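# Small Bins, Bag Liners and Bedding: Your Questions

Hello, and thank you for stopping by! I'm Gizella Bárány, and I look after the household help pages here at Levadov. So many of you have written to me about the same handful of things - bin bags that slide down, buckets that smell, sheets that never seem to lie flat - that I finally sat down with a pot of tea and put my replies in one place. Last updated July 19, 2020.

## Can I use an ordinary bucket as a wastebasket?

Please do. I've kept a round bucket going as my bedroom bin for years, and I like it better than anything I ever bought for the purpose. A thick, rounded rim is what I'd look for, because a thin edge will nick a light bag sooner or later, and you'll find out on the stairs. Smooth sides wipe clean with a damp cloth and a drop of dish soap.

## What size bag should I buy?

Measure around the outside of the rim with a piece of string, then lay the string against a ruler. Bags are usually sold by their flat width, so you want one whose width is a little more than half your string. My own bucket has a rim of 90 centimeters, so I buy bags 50 centimeters wide and have enough left over to fold down nicely. If you're between two sizes, take the larger one. You can always tie a knot in the slack, and a bag that's too tight will spring off the moment you drop something heavy into it.

## How do I get a thin bag to sit properly in the bucket?

Those light, see-through plastic bags do have a mind of their own. They come off the roll twisted, and if you push one straight in, it bunches up and traps air underneath, and then half of it is standing up over the rim again.

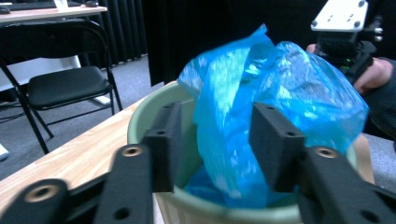 What I do is open the bag all the way first - give it a good shake, away from your face - and then turn the top few inches inside out over the rim before I push anything down. After that, slide your hand down between the bag and the wall of the bucket and let the trapped air come up past your wrist. Smooth the bottom last. It takes a moment longer than stuffing it in, I know, but you only do it once per bag!

If it still slips, a wide elastic band around the outside, just under the rim, will hold it. The readers over in Cairns who wrote to me in April all swear by a strip cut from old tights, and I've tried that too and it works well.

## Do I need to empty it every day?

A bedroom bin with tissues and bits of thread in it can wait until it's full. If there's an apple core in there, take it out that evening.

## Can I reuse the bag?

If it has only held dry things, certainly. Tip the contents into the big kitchen bag and put the small one back. I keep 2 spare bags folded flat under the liner, so there's always a fresh one right where I need it (this was my mother's habit and I can't claim it).

## What's the best order for tidying a bedroom?

I start with the bin, then clear the surfaces, and then do the bedding, and I leave the floor for the end so that all the dust and fluff that's come down gets picked up in one go. Dunetti, our sister page, has a printable list with 13 steps on it, if you're someone who enjoys ticking things off. I do six or seven of them and call it a good morning.

## How should I deal with pale fabric that's full of creases?

Pale cottons show every wrinkle, and a good many of those wrinkles come from leaving the wash sitting in a heap. Shake each piece out as soon as the machine stops, pull it gently at opposite corners, and hang it with as few folds as you can manage. For a sheet or cover that's already on the bed, mist it very lightly with plain water, smooth it from the middle outward with the flat of your hand, and leave it alone until it dries.

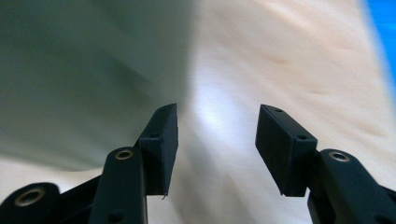

## Should I iron my sheets?

That's entirely up to you. I iron the pillowcases and the top edge of the flat sheet, the part that folds over, and leave the rest. If you do want to iron everything, do it while the cloth is still slightly damp, and check the care label before choosing your heat.

## My question isn't on the list. Where can I send it?

Write to me through the contact form on the Stesent household board and put "bins" or "bedding" in the subject line, so it comes to my folder. I read all of them, although I'm slow in the summer - the garden gets the better part of my afternoons.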